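4. Descaling your Jaltwood kettle

The Jaltwood will tell you when it wants descaling. A small orange light beside the handle comes on and stays on, and no amount of pressing, unplugging or speaking firmly will put it out. You can go on making tea for up to 67 boils after it first appears. After that the kettle locks itself and sulks.

If you live in a soft water area, you may never meet this light. The rest of us should read on.

4.1 What you need

One sachet of Ciko descaler (two come in the box, taped under the cardboard insert that everyone throws away)
Cold tap water
A soft sponge or cloth
A tray or old towel to stand things on
An hour in which you do not want tea

Lemon juice will do in a pinch, but you will need more lemons than seems decent. Do not use malt vinegar. It works perfectly well and your next 20 cups will taste of the chip shop.

4.2 Descaling the kettle

1. Switch the kettle off at the wall and let it cool with the lid open.

2. Lift out the spout filter by its tab. It comes straight up. If it seems to need twisting, you have hold of the spout.

3. Fill to the MAX line with cold water. Tip in the whole sachet. It will fizz.

4. Close the lid, put the kettle back on its base and switch on. Hold the temperature button for five seconds until you hear two beeps. Three beeps means you have set it to Fahrenheit. Hold the button again and we will say no more about it.

5. The kettle warms the water, stops, and warms it again. The cycle lasts 40 minutes and is silent for most of them. It has not broken.

6. When the orange light goes out, switch off at the wall and pour the water down the sink.

7. Fill with fresh water, boil, and pour away. Do this twice. Tea made with the first rinse is a mistake people make only once.

CAUTION: Never put the kettle or its base in water. The base has electricity in it.

CAUTION: Keep descaler off marble, limestone and anything you were told was marble when you bought the house. It will leave a dull patch.

4.3 Cleaning the filter and the outside

1. Stand the filter in a mug of warm water with a pinch of descaler for ten minutes, then rinse it under the tap.

2. Wipe the outside with a damp sponge, using the soft side only. The scratchy side takes the shine off in one pass, and the warranty is unsympathetic.
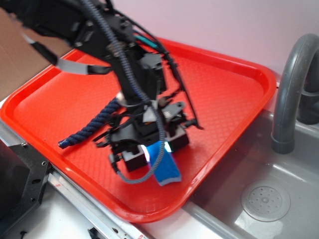
3. Dry the outside with a tea towel, paying attention to the ring around the bottom, where drips collect and leave a white tidemark.

4. Push the filter back in until it clicks. A filter that hasn't clicked will end up in somebody's cup, usually a guest's.

NOTE: Brown freckles on the floor of the kettle are minerals from the water and not rust. A second sachet will shift them. If it doesn't, they are harmless and you may grow fond of them.

4.4 If the orange light comes back on

Straight away: the cycle was cut short. Start again from step 3 with a new sachet.

Within a week: your water is very hard. Use the kettle as normal and descale monthly.

While flashing: the lid is open. Close the lid.

For fault code 465, see section 6. Switch the kettle off before you go looking for it.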